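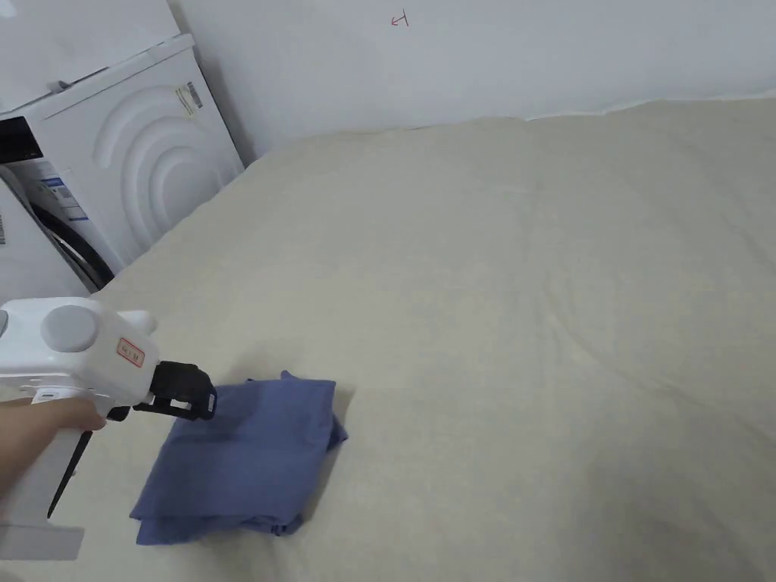
*Blue one, folded. Sort of. Beige bedspread, April light.*

OK quick post because I have a load in the dryer and it buzzes like a fire alarm if I let it finish on its own.

Folding. I said I'd write about folding. A few of you asked after the linen closet post (the one where I moved all the towels and then moved them all back) and I kept putting it off because my folding isn't good. You can see that for yourselves. That blue has a bulge down the right side where the layers didn't line up and the bottom half spread out wider than the top. Creases all over. I'm leaving it. It goes in the stack like that.

So. The bed.

I fold on the bed now. Used to do it on the kitchen table, which meant clearing the kitchen table, which meant mail, keys, the fruit bowl, whatever was half glued together that week. By the time I had a surface I was sick of the whole thing and the basket sat there overnight and everything got wrinkled and I'd run the dryer again. Terrible system. Did it for years.

The bed is big and it's flat and if I make it first thing then it's ready. Also I can't go to sleep until it's cleared off. Works every time. Well, it worked every time except once in March when I just pushed the pile over and slept next to it. Woke up with a sock on my face.

The beige cover helps, oddly. I had a patterned one before and I kept losing stuff on it. Washcloths especially. Plain cover, you see everything. It's from Kováčik, the fabric place near the old bus depot, they sell the ends of rolls in a bin by the door. I hemmed it myself, badly. One side is longer. That side goes against the wall.

How I do it, for the blue cloths and anything else about that size:

- Shake it out hard. Once. Corners out.
- Lay it flat, hem side toward you
- Fold in half top to bottom, smooth with the flat of your hand from the middle out
- Fold in half again side to side
- If it's big, one more
- Stop. Don't unfold and redo it

That last one took me the longest. I used to redo. I'd get to the end and see one layer poking out and open the whole thing up and start over, and it'd come out exactly the same or worse. I timed myself one evening, because I was curious and avoiding my taxes, and I did 16 cloths in the time it used to take me to do maybe half that. Didn't look much different in the cupboard either. Once the door's shut it's shut.

Smoothing is where I still go wrong. If you push from one edge to the other you shove all the slack over to the far side and get a fat lump there. From the middle out is better. I know this. I forget it by the third cloth. My grandmother would run the side of her hand down each fold like she was sealing an envelope and hers came out like paper. I've tried it, mine just skid.

Oh and temperature! Fold warm. Not hot-hot, just warm. Cotton that's gone cold in the basket has already decided where its creases are and you won't talk it out of them. If I miss the window I flick a little water on from my fingers and leave it ten minutes while I do the socks. Not a spray bottle, I had one and it leaked all over the shelf and now there's a ring.

Somebody asked about detergent. I use the Vivel one, the unscented, because the scented gave me a headache. No fabric softener on towels or cloths, it makes them slide around and they stop drinking up water. I do use a bit of vinegar in the rinse every so often. House smells like pickles for an hour. Fine by me.

The sorting thing. I used to sort by person, then by room, then by color (that was a bad month). Now it's just by where it lives. Bed end nearest the door = kitchen stuff. Middle = bathroom. Pillow end = stays in this room. When I'm finished I walk it out in that order and I don't have to think. Two trips usually. Three if there's sheets.

Sheets. I'm not talking about fitted sheets. I've watched the videos. I roll mine up and put it inside the pillowcase with the flat one and that's the end of the discussion.

What I did change is the shelf. I got two of those Bimero bins, the shallow ones, and stood the small cloths up on edge in them like files. Before this they were in a tower and I always wanted the one at the bottom, and you know how that goes. Standing up, I can see every one, and here's the nice part, a sloppy fold doesn't matter because the neighbors hold it up. The lumpy ones are almost better, they stay put. The bins are a bit too deep for the shelf so they stick out by a finger's width and I've caught my sleeve on one. Measure first. I did not measure first.

Each bin takes around 20 if I don't cram them. I cram them.

Things I tried that I don't do anymore:

**The folding board.** Plastic flappy thing. Good for shirts I guess. For cloths it's just slower, and it has to live somewhere, and where it lived was behind the bedroom door so the door never opened all the way. Gave it away.

**Folding in front of a show.** Everybody reccommends this. I get to the end of the episode with four things folded and no idea who did the murder. Radio is better. Radio's fine.

**A set laundry day.** No. It piled up into this mountain and I dreaded it. Small loads, when there's a load, fold it straight away. Takes me as long as the kettle plus one cup of tea.

**Labels.** I made labels for the shelves. Printed them at the Datport copy counter and everything, they had me wait forty minutes because the machine was jammed. They fell off by summer. I know where the towels are, there's only the one closet.

The thing I'd still like to fix is the lighting. The bedroom goes gray in the afternoon and blues and grays all start looking alike, I've put a pillowcase in with the dish cloths more than once. There's a lamp but it's on the wrong side and throws my own shadow right over whatever I'm folding. Could move the lamp. The outlet is behind the bed. I'd have to move the bed. So no, not this month.

Also still undecided about how many cloths a house even needs. I keep thinking I'll cut down, then there's a spill, or the washing machine does its thing and leaves a puddle, and I go through a whole bin in one go and feel very smart for having kept them. The old ones get demoted. Face to kitchen, kitchen to floor, floor to under the sink, and under the sink they get cut up for shoe polish or window sills. I have one down there that used to be a nightshirt. You can still see half a button hole.

The periwinkle ones (is it periwinkle? I say periwinkle) have softened up a lot with washing and they've gone a bit muted, I like it more now. I wash them with the jeans. Don't @ me. The first time I did it I was just being lazy and nothing bad happened so it became the rule.

A couple of quick answers from the comments last time, then I really have to go:

Yes you can fold on an ironing board, but it's narrow and everything hangs off the sides. OK for hand towels.

No I don't iron any of this. I iron one tablecloth, twice a year.

If your back hurts at the bed, kneel on a cushion. Mine's low so I do half of it kneeling anyway. Looks ridiculous, helps alot.

And for whoever wanted to know about the moth situation: cedar blocks, sanded a little when they stop smelling. I'll do a proper post on it when I've cleared out the top shelf, there's a wool blanket up there I'm scared to look at.

Dryer's buzzing. Next time is the top shelf, or possibly the drawer under the oven, whichever one I get to first.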